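Flulmont publishes first results from bin-picking trials: can a machine tidy up yet?

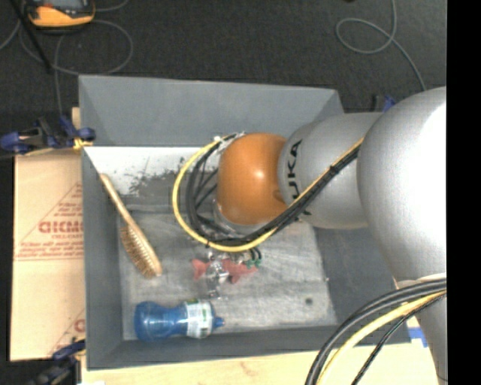 Haugen, 2025-02-25. Short answer, sometimes. Flulmont today releases the first figures from its household and shop-floor chores programme, run at the Haugen workshop since July. One arm, one grey bin, ordinary things put in it. A brush, a bottle, whatever else gets left under a sink or beside a workbench. The job is to pick each thing up and put it somewhere else. Sounds easy. Any six-year-old manages it.

Out of 1166 attempts the arm got a firm hold and kept it 558 times. A further 197 were lifted and then dropped. The rest never left the bin floor.

"Under half. We're not going to dress that up," said Siv Wallin, who leads the programme. "Stiff things with a handle, fine, most days. Bottles on their side are a nuisance, they roll. Anything shiny or see-through and the software starts guessing. And a thing lying flat against the side of the bin can keep us busy all afternoon."

The control software, called Pavia, was written in-house. The test list was drawn up with Jisen, a cleaning supplies wholesaler, who wanted to know if returns could be sorted without someone stood over a tub all day. Not yet is the answer there too, though Jisen is carrying on with the trial and will send a new batch of 14 items for the next round. More soft goods this time, cloths and gloves mostly.

What the firm is not claiming: that a home robot is round the corner. Clearing a bin is one chore. Laundry, dishes and stairs are all seperate problems and none of them were tried. Speed wasn't scored either, the team wanted to sort out the grip first. Pick times will be in the next set of results.

Full results, including the failed picks, are free on request from the Flulmont press desk. Workshop visits for trade press can be be arranged, weekday mornings only. Siv Wallin is available for interview, please ring ahead.

Ends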